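Practice case for the repair club – what do you take out first?

kbekora
Hello all. In November I start a small course about putting together a desktop computer, for people who never opened one. We have a practice case from Rokix. The power supply in it is a metal one with the grille and the three-pin socket, but the board is only grey plastic, with a long slot and a square socket.

My question is about the order. I was taught that the power supply goes in first and the board after. My colleague Kidus Berhe does it the other way and says I make my life difficult.

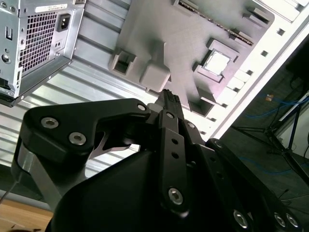
I also want to know if beginners should learn on plastic. The slot has very small teeth and I am afraid they will push too hard and believe this is normal.

jemal41
Board first, always. With the power supply in the corner you have less space for your hand, and the metal edges in these cases are not kind to fingers.

Zeyu Jiang
I don't agree with jemal41. It depends on the case. In my old Clotberg the supply must go in before the board or you can't turn it. Try both ways with the side open and time it.

jemal41
Time it? They are beginners, it is not a race.

Zeyu Jiang
I meant for kbekora, not for the students – sorry, my sentence was not clear.

solderpot
About the plastic: it is fine for the first 2 lessons. You learn where things go. After that find a dead real board, I paid very little for mine. Force is something you can't learn on a copy.

kbekora
Thank you. I will ask for a dead board at the recycling place. Kidus is very happy with the first answer, so I will not show him the second one until tomorrow.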